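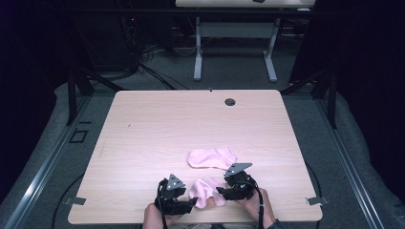

Pavo folding table, light top, with a pair of pink socks on it.

Home Tables Laundry room Spare parts Delivery Contact

Pavo folding table by Serra

Small table for sorting and folding. Pale pinkish-beige top, faint grain, rounded corners with a slightly darker edge band. Wipes down with a damp cloth, no polish please. Round dark gray cable hole near the far edge, so a steamer or a lamp can go through without the cord hanging over the side. Plug not included, ask if you want one.

Good for the small stuff. Socks, baby things, dish towels. One sock flat, the other still in a lump, you can see both straight away on a pale top. Dark tops eat black socks, pale ones don't do too bad with pink either.

Item no. 405
Top load 40 lb, spread evenly
Price 192, legs included
Lead time: June orders are shipping now, others ask

Putting it together: legs first, top face down on a blanket or carpet. Don't overtighten. Hand tight then a quarter turn. If it rocks check the feet before you call us, they screw in and out.

Also fits the Nillov shelf (sold seperately). Older Nillov shelves with the round posts do not fit, sorry.

Care. Lint comes off with a dry cloth. Bleach no. Hot iron straight on the top NO, use a pad. Marks from dye usually lift with dish soap if you get to them same day.

Returns within the month, flat in the box, all the screws in the bag. Scuffed tops go to the seconds shelf at the Zostville store, cheaper, no returns on those.

Bulk orders for laundromats and rentals: Lino Colombo, mornings. Spare feet and edge band: Arturo Carbone, same desk, leave a mesage if it's after 4.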